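室内面反射率

室内面反射率(しつないめんはんしゃりつ)は、建築物の室内を構成する天井、壁、床などの仕上げ面が、入射した光束のうちどれだけを室内側へ返すかを示す比である。照明設計、昼光計算、内装の色彩計画において用いられ、一般に0から1までの小数または百分率で表される。建築環境工学では、分光反射率を標準的な視感効率と光源の分光分布で重みづけした視感反射率を指すことが多い。単に「反射率」と略されるほか、内装材の資料では「光反射率」「LRV」(light reflectance value)と表記される場合もある。

定義

ある面に入射する光束をΦi、その面から反射される光束をΦrとするとき、反射率ρはΦr/Φiで与えられる。不透明な面では、入射光束は反射分と吸収分に分かれるため、吸収率αとの間にρ+α=1が成り立つ。ガラスブロックや薄手の布など、光を通す材料ではこれに透過率τが加わり、ρ+α+τ=1となる。

反射率は面の性質であるとともに、測定条件に依存する量でもある。光の入射角、入射光の広がり、受光側の幾何学的配置、光源の分光分布が変われば、同一の試料でも値が変わる。とくに彩度の高い塗装面では、赤みの強い光源と青みの強い光源とで視感反射率に差が出る。無彩色の面では分光反射率が可視域でほぼ平坦なため、光源による差は小さい。

反射率と混同されやすい量に光沢度がある。光沢度は正反射方向への反射の強さを基準面と比べた指標であり、面全体が返す光の総量を表すものではない。艶ありの黒色塗膜は光沢度が高いが反射率は低く、艶消しの白色塗膜では関係が逆になる。

反射の形態

室内仕上げ面における反射は、正反射と拡散反射に大別される。研磨石材、鏡、樹脂フィルムの表面では正反射成分が大きく、艶消し塗料、漆喰、石膏系仕上げ、織物では拡散反射成分が支配的である。実際の材料の多くは両者の中間にあり、材料の内部で散乱して戻る拡散成分と、空気と表面層との界面で生じる正反射成分とが重なる。

計算を簡単にするため、照明工学では仕上げ面を均等拡散面とみなすことが多い。均等拡散面はどの方向から見ても輝度が等しく、その輝度Lは照度Eと反射率ρを用いてL=ρE/πと表される。艶のある床材や、斜めから光を受ける塗装壁ではこの仮定からのずれが大きく、窓や器具の映り込みが問題になる場合には、双方向反射率分布関数による記述が必要となる。

白色顔料を多く含む塗膜の高い反射率は、顔料粒子と樹脂との屈折率差による多重散乱で説明される。二酸化チタンは可視域での吸収が小さく屈折率が高いため、薄い膜でも入射光の大部分を散乱して返す。塗膜が薄い場合には光の一部が下地まで達し、下地の反射率が見かけの値に影響する。この影響は塗り重ねによって減少し、ある厚さを超えると反射率は一定値に近づく。

相互反射

閉じた室内では、光源から出た光束は一度の反射で終わらず、面と面の間で反射を繰り返す。これを相互反射という。室内表面の総面積をA、面積で加重した平均反射率をρm、光源の光束をΦとし、光束が室内に一様に分布すると仮定すれば、相互反射による間接成分の平均照度は次の式で与えられる。

E = Φρm/{A(1−ρm)}

分母に1−ρmが入るため、平均反射率が高い領域ではわずかな変化が照度に大きく影響する。床面積14平方メートル、間口4メートル、奥行3.5メートル、天井高2.4メートルの室を考えると、天井と床を合わせて28平方メートル、壁面は36平方メートルで、総面積は64平方メートルとなる。光源の光束を986ルーメン、天井の反射率を0.8、床を0.3とし、壁を0.7とした場合、平均反射率は0.634、間接成分の平均照度は26.7ルクスである。壁だけを0.3に変えると、平均反射率は0.409、間接成分は10.7ルクスまで下がる。いずれも開口部と家具を無視した値である。

この式は室の形が立方体に近く、各面の反射率の差が小さいほど精度がよい。細長い廊下や、天井だけが極端に明るい室では、各面を分割して形態係数を求め、連立方程式を解く方法がとられる。計算機の普及以前には、室指数と反射率の組み合わせから照明率を読み取る表が用いられ、現在も概略設計に使われている。

部位ごとの特性

天井は机上面から見て最も影響の大きい面の一つである。間接照明ではランプの光束の大半がまず天井に当たるため、天井の反射率が器具の効率と同様に作用する。有孔の吸音板では孔に入った光が吸収されるので、表面の塗色が同じでも無孔板より実効的な反射率が低い。孔の面積比から補正することが可能だが、孔の縁や内部の塗装状態によって誤差が出る。

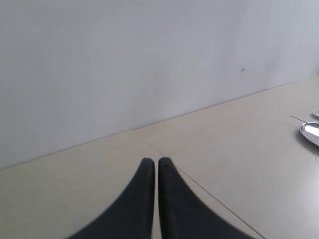
壁は視野に占める割合が大きく、明るさの印象を左右する。机上面照度が等しい室でも、壁の反射率が低いと空間全体は暗く評価されやすい。壁面の上部と下部を異なる仕上げとする場合、平均反射率の算定ではそれぞれの面積で加重する。窓面は昼夜で扱いが異なり、夜間に日よけを開放したガラスは室内光をほとんど屋外へ逃がすため、計算上は低反射率の面として扱われる。白色のブラインドやロールスクリーンを閉じれば、窓面は壁に近い性質を示す。

床は歩行による汚れと摩耗を受けるため、天井や壁より低い反射率の仕上げが選ばれる傾向がある。床からの反射光は主に天井を下から照らし、人の顔に生じる陰影を弱める働きをもつ。明るい色の床では机の下や棚の下段にも光が回りやすい反面、塵や靴跡が目につきやすい。艶の強い床では高窓や直付け器具の像が映り、まぶしさの原因となることがある。

家具と什器は計算から省かれることが多いが、書棚や間仕切りの多い室では無視できない。床面の大部分が机で覆われている場合、床の反射率として机の天板と床材の加重平均を採用する方法がある。机と床の間に生じる空隙は光を閉じ込めるため、見かけの反射率は床材単体の値より低くなる。

主な仕上げ材の値

設計の初期段階では、材料の種類ごとに代表的な値を仮定する。以下は新しく清浄な面についての目安であり、製品や色によって大きく異なる。

白色艶消し塗装 0.75~0.85
白漆喰 0.75~0.85
白色系壁紙 0.70~0.80
淡色塗装 0.50~0.70
明るい木材、透明仕上げ 0.40~0.60
畳 0.30~0.50
素地のコンクリート 0.20~0.35
赤れんが 0.10~0.25
濃色の敷物 0.05~0.15

色見本から反射率を推定する場合は明度を用いる。明度は知覚の尺度であり、反射率に比例しない。明度を10段階で表す尺度で中央の5にあたる灰色の反射率は0.2前後にすぎず、見た目の中間の明るさから0.5と読むと、室の照度を過大に見積もることになる。

測定

積分球を用いる方法は最も基本的なものである。内面を高反射率の拡散材で覆った球に試料を取り付け、標準白色面との出力比から値を求める。正反射成分を含める条件と除く条件があり、艶のある材料では両者の差が大きい。相互反射の計算には正反射成分を含めた値が適する。

現場では可搬形の分光測色計のほか、照度計と輝度計を併用する簡易法が使われる。対象面の照度Eと輝度Lを測り、ρ=πL/Eとして求めるもので、面が均等拡散に近いことを前提とする。さらに簡便な方法として、照度計の受光部を面に向けて得た値を、面上で外向きに測った値で除す方法がある。受光部や測定者の影、周囲の面からの光が誤差となるため、面からの距離を変えて数回測り、値が安定する位置を採用する。

凹凸のある仕上げでは、測定口より大きな模様が値をばらつかせる。櫛引き仕上げや目地のあるタイルでは、模様の一周期を十分に含む範囲で測点をとり、その平均を面の値とする。目地の幅が狭い場合も、目地材が暗色であれば平均値は明瞭に低下する。

Cirillo試験室の比較測定

可搬形の機器による値が現場でどの程度ばらつくかを調べた例に、Prollamtonの照明試験施設であるCirillo試験室の比較測定がある。Nosipho Lekotaの班は、艶消し塗装板、透明仕上げの木質板、有孔吸音板の3種類を対象に、積分球による値と簡易法による値を並べて記録した。試料の照明には照度800ルクスの拡散光が用いられた。艶消し塗装板では両者がよく一致し、木質板では木目の方向によって簡易法の値が変動した。有孔吸音板では、測定口に入る孔の数が試料の置き方で変わるため、積分球側のばらつきのほうが大きかった。

この記録について、Guðlaug Hjaltadóttirは2022年8月26日付の覚書で、木質板の変動には木目のほかに輝度計の測角が小さすぎたことが関与していると指摘した。覚書には、測角を広げるか、測点を増やして平均する手順が示されている。同試験室は翌年4月に手順書を改め、木質板については直交する2方向で測った値の平均を採ることとした。

経年変化と保守

反射率は使用開始後に低下する。原因には、浮遊塵の付着、喫煙や調理に由来する油性の膜、塗膜や壁紙の黄変、手の接触による局所的な汚れがある。低下の速さは換気方式と室の用途に左右され、空調の吹出口の周囲では気流に沿った筋状の汚れが生じる。黄変は短波長側の反射率を選択的に下げるため、視感反射率の低下が小さくても色の変化としては認めやすい。

照明設計では、こうした低下を保守率の一要素として見込む。ランプの光束低下、器具の汚れ、室内面の汚れはそれぞれ独立の係数とされ、それらの積が初期照度に乗じられる。室内面の係数の影響は間接照明で最も大きく、直接照明では小さい。

清掃による回復の程度は仕上げの種類で異なる。艶のある塗膜は拭き取りに耐えるが、艶消し塗膜は強くこすると表面が平滑になり、その部分だけ光沢が増す。漆喰は水拭きに適さず、消しゴム状の材料で汚れを取るか、上塗りを施す。HolixやZorkardの内装用塗料の資料では、洗浄後の反射率が初期値とは別の欄に記載されている。

関連する設計上の問題

反射率を高めれば照明の電力を減らせるが、すべての面を一様に明るくすることには難点もある。面同士の輝度差が失われると、段差や壁と床の境が識別しにくくなる。弱視者の利用を想定する建築では、隣接する面、手すり、建具枠の間に一定の反射率差を設ける設計が行われる。この場合に問題となるのは反射率の差または比であり、色相の違いだけでは十分な識別性が得られない。

映像を投影する室や美術品を展示する室では、迷光を抑えるため低反射率の仕上げが採用される。投影室では、映写面から出た光が壁と天井で反射して再び映写面に戻り、暗部の輝度を押し上げる。映写面に近い天井と側壁の影響がとくに大きく、後方の壁だけを暗くしても効果は限られる。

有彩色の面では、相互反射によって光の色が変わる。反射のたびに分光反射率が掛け合わされるため、面に直接当たる光よりも、隅や凹部に回り込んだ光のほうが彩度の高い色を帯びる。小さな色見本に比べ、実際に室全体へ塗った色が濃く感じられる現象の一因とされる。分光的な計算を行わず視感反射率だけを用いた場合、この効果は結果に現れない。

関連項目

照度
輝度
照明率
保守率
昼光率
積分球
光沢度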